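Ticket 118: Closet sensor reports high humidity every night
Product: Zendlow room sensor, with Jumano hub
Status: Open, waiting for customer

Customer wrote:

Hello support team. I have two Zendlow sensors in my apartment in Pramville, one in the bedroom and one in the hallway closet. The bedroom one is fine. The closet one sends me an alarm every night at 2 in the morning, saying that humidity is too high. I go to look, and the closet feels normal to me. In the morning the value is good again. This started in October.

What I tried already:
Changed the battery. No difference.
Restarted the Jumano hub. The alarm came the same night.
Removed the sensor from the app and added it again. Now it has lost the old history, which I regret.

Please tell me if the sensor is broken, or if I have a real problem in the closet.

Support wrote:

Thank you for the clear list. Please put both sensors side by side in the bedroom for one night and send us the two values. Please also tell us the alarm limit which is set for the closet, and if there is an outside wall.

Customer wrote:

I did the test. Side by side on the night table, both sensors showed the same value the whole night, and no alarm came. So I think the sensor is good.

The alarm limit for the closet was 50. I did not choose this number, I believe it came when I added the sensor the first time. For the bedroom the limit is higher.

Yes, the back of the closet is an outside wall. Also, the heating in our building goes down at night. It is an old Tedesco boiler and I cannot change the program myself.

Support wrote:

Then the sensor measures correctly. When the wall gets colder, the air next to it shows a higher relative humidity, even if there is no new water in it. Please move the sensor away from the back wall, to the height of your shoulder, and leave the door open a little. Please do not raise the limit yet. We want to see first what changes from the position only.

Customer wrote:

The sensor is now on the side wall. I also took the soft things off the closet floor, and those I want to keep clean go in plastic boxes with clips.
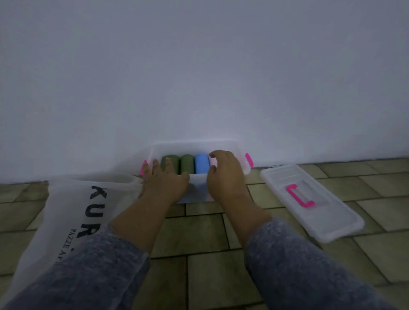
The first night after moving the sensor I had no alarm. The second night there was one, but it was short — the value went over the limit and came back before I found my glasses. The door was closed that night, my mistake.

One more question. Can I make the alarm wait some minutes before it wakes me up? I found "delay" in the hub menu, but it is gray and I cannot press it.

Support wrote:

The delay is gray when the alarm type is set to "instant". Open the closet sensor, choose "alarm type", then "sustained", and the delay field will open. Please try it with the door open until Thursday and send us the new values. We keep the ticket open.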